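Kastosholm Tabletops: Care and Cleaning FAQ
Stains, scuffs and what to do about them 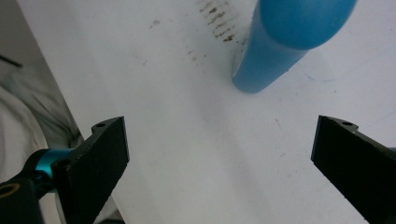
Getsemaní Solís wrote to us that she had wiped her white top every night for a year and still ended up with brown spots, and she wanted to know if she should give up and buy a tablecloth. A tablecloth is fine, but try the steps on this page first. Most brown marks on a white top can be lightened a good deal at home.

Which tops does this page cover?
All white and light gray Kastosholm tops, smooth finish. The oiled tops have their own care sheet. If you are not sure which one you have, look for the sticker on the underside. Smooth tops have a four-digit code, for example 2876.

What are brown stains usually made of?
Coffee, tea, soy sauce, rust, wood stain, iodine and old glue are the ones we get asked about most. You can't always tell by color. Coffee and rust look a lot alike once they have dried in small spots.

I don't know what spilled. Where do I start?
With warm water and a drop of dish soap. Lay a wet cloth over the spots for 3 minutes, then wipe toward the middle of the stain so you don't spread it. Rinse and dry. If the marks are lighter, do it again before you move on to anything stronger.

Soap did nothing. What next?
Mix baking soda and water into a soft paste. Put it on the stain with a fingertip, leave it until it starts to dry, and take it off with a damp cloth. Don't scrub. The paste is a mild abrasive and hard rubbing will dull the finish.

What about rust?
Lemon juice or white vinegar on a cotton pad. Test it on the underside first. Hold the pad on the spot for a few minutes, rinse well and dry. Never mix vinegar with bleach, and don't use one right after the other.

Can I use Prulen on it?
Yes, the Prulen cream cleaner is safe on smooth tops. The Prulen powder is too coarse — keep it for the sink.

Can I use a melamine sponge?
Lightly, and only on the marks themselves. It works well on pen and on color rubbed off from other objects. Used over a whole tabletop it leaves patches you will see when the light comes in from the side.

How do I tell a scuff from a scratch?
Run a fingernail across it. If you feel nothing, it is probably a scuff, or material left behind by whatever was dragged over the table. Those usually come off with soap or the cream cleaner. If your nail catches, it's a scratch and cleaning won't remove it.

Can scratches be sanded out?
No. Sanding goes through the finish and voids the warranty. The Skulley repair stick in white will fill a short scratch. It does not match the light gray tops very well.

Blue lines?
Pen, chalk line, packaging, sometimes denim. Try rubbing alcohol on a white cloth, one short pass at a time, with the window open and away from any flame.

How do I stop it happening again?
Wipe spills while they are wet. Use a mat for paint, glue and anything in a metal can. We sell the Athumani desk mat in clear and in gray, both 50 cm deep.

Does the warranty cover stains?
No. It covers peeling, bubbling and edges that come loose.

Page last updated April 25, 2021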